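Keeping the Teto cell honest: a talk with Leena Lindqvist

Leena Lindqvist looks after one robot cell at Dosness. It's a small bench arm on a pegboard table, bought through Skustow, and everyone in the building calls it the Teto cell after the project that paid for it. She has run it since February. Before that she did field service on packing lines, and she says the work is closer than people think.

"It's bolts and cables," she says. "The software people see a trajectory. I see a base plate and whether it has shifted overnight."

Her day starts with the base. She puts a wrench on every mounting bolt, then pushes on the arm with the power off and feels for play. The first month she had a lot of it. The washers that came with the kit were soft, and the plate would settle by the end of a week. She swapped them for hardened ones and marked each bolt head with a paint pen so she can see if it has turned.

Cables come next. She had 2 failures early on, both at the same spot, where the wrist cable bent too sharply coming off the last clip. "I moved the clip back and gave it a longer loop. It looks messy and I've had people tidy it up for me. Please don't tidy it up."

The controller sits under the table, and its fan filter gets vacuumed whenever she remembers, which she admits is less often than the manual asks for.

The part of the job she talks about most is the reference check. The arm is sent to a fixed point over the work surface and lowered until a feeler gauge just drags under the tip. She does it at the corners and again in the middle. If any reading is off by more than her limit, she stops and goes back to the bolts.

"People want to recalibrate straight away. If you recalibrate over a loose bolt, you've saved the wrong numbers, and then you tighten the bolt and everything is wrong the other way."

The work surface was her own choice. The cell used to run on a foam mat, and blocks sank into it by different amounts depending on their shape. She tried an acrylic sheet, but the overhead light bounced off it and the vision side complained. A maple cutting board from a kitchen shop ended up doing the job. It's flat enough, it doesn't glare, and it can be sanded when it gets chewed up.

She buys the coloured blocks in tubs of 100 and throws out any with worn corners. The hearts and stars are the hard ones to pick up. The cubes, she says, any gripper can manage, so she never trusts a test that was done only with cubes.
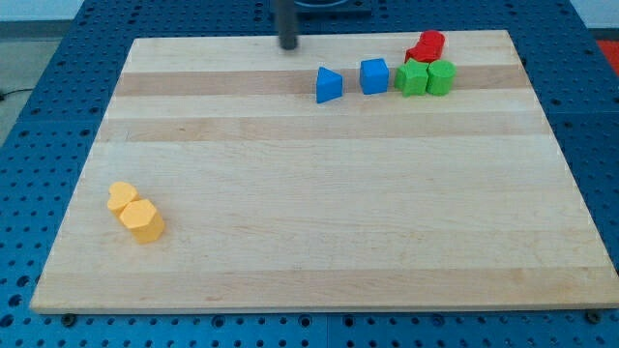
For a full test after a repair she runs 8 cycles at low speed with her hand near the stop button, then lets it go to normal speed. She writes down what she heard as well as what she measured. A joint that's starting to go will often tick before it shows up in the readings, and she caught a worn shoulder gearbox that way in the spring. Zamani, the repair shop she uses, had it back to her in 2 weeks.

Asked what she'd change, she doesn't take long. She'd like the table legs to be heavier, and she'd like a spare wrist cable on the shelf instead of on order. She'd also like the log to be on paper again.

"The tablet is always flat when I need it," she says. "I keep a notebook in my pocket and type it in later. The notebook is the real log."

She has a new set of fingertips waiting to be fitted. The rubber on the old pair has gone shiny, and she plans to do the swap after the next bolt check, with the reference points measured both before and after.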